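Clube de robótica de Nondport põe a roupa em dia

Quem passa pelo corredor do nosso clube ao fim da tarde já se habituou ao barulho dos motores, mas desta vez havia gente parada à porta a espreitar. Eu também parei, claro, e acabei por ficar até à hora de fechar! O projeto deste período chama-se Dulach e o objetivo parece simples até alguém tentar programá-lo: arrumar roupa espalhada por uma casa.

A ideia partiu da Huệ Lã, que no ano passado andava às voltas com blocos de madeira e se fartou deles (palavras dela). Com o tecido é outra conversa. Um bloco tem sempre a mesma forma, uma camisola nunca cai duas vezes da mesma maneira, e as malhas escuras são as piores porque as dobras mal se distinguem. 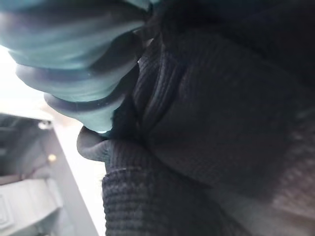 O Dariusz Kalinowski, que trata da parte dos dedos, passou o mês de setembro quase inteiro a afinar a força do aperto. Se for pouca, a peça escorrega. Se for demasiada, vem tudo agarrado, a camisola e o que estiver por baixo. A turma tem agora 35 exercícios na lista, divididos entre sofá, cama e cesto, e cada dupla escolhe por onde quer começar. O sofá é o mais concorrido, vá-se lá saber porquê.
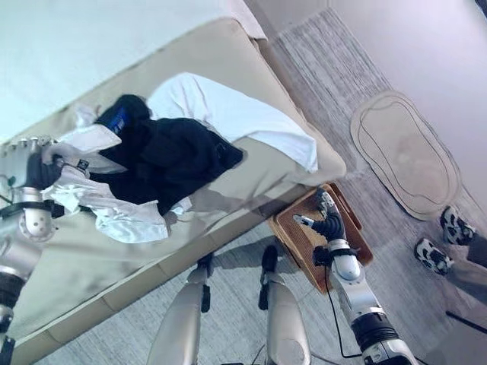
É preciso saber programar para entrar no clube?
Basta ter vontade de aprender: as duas primeiras sessões são de iniciação e cada aluno novo trabalha ao lado de um colega com mais experiência.

Foi assim que entrou o Waldemar Wilczyńska, que vinha do clube de xadrez e agora já corrige o código dos outros (e com que gosto!). Ele explicou-me que os lençóis e as peças brancas dão uma trabalheira à visão do robô, branco sobre branco, e que a luz da janela muda tudo entre as três e as cinco da tarde. Há um caderno só para isso, cheio de setas e rabiscos que confesso não ter percebido.
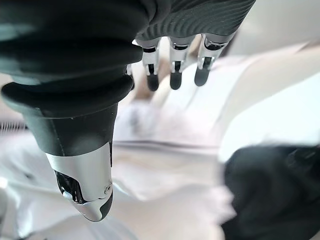

Também perguntei pelas mãos, que são o que toda a gente quer ver de perto. A Jadwiga Pawlak, a professora responsável, prefere que os alunos pensem primeiro no movimento em papel, dedo a dedo, e só depois passem ao teclado. Eu achei que ia ser uma seca e afinal foi a parte de que mais gostei, com discussões acesas sobre onde deve ficar o polegar quando se pega numa T-shirt.

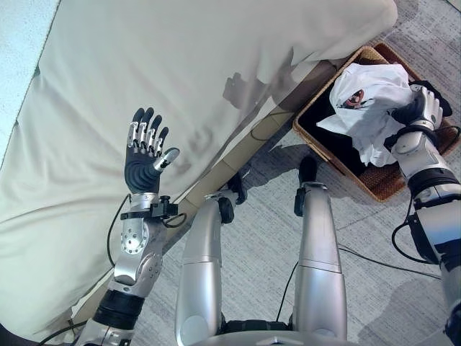 O cesto fica para a última etapa do exercício e é também a que conta mais pontos no encontro de Skono, onde o clube vai apresentar o Dulach com uma equipa de três alunos e dois suplentes. Os nomes ainda não estão fechados. Até lá há treino aberto a partir das quatro e meia, e quem quiser inscrever-se pode falar com a Jadwiga na sala do clube.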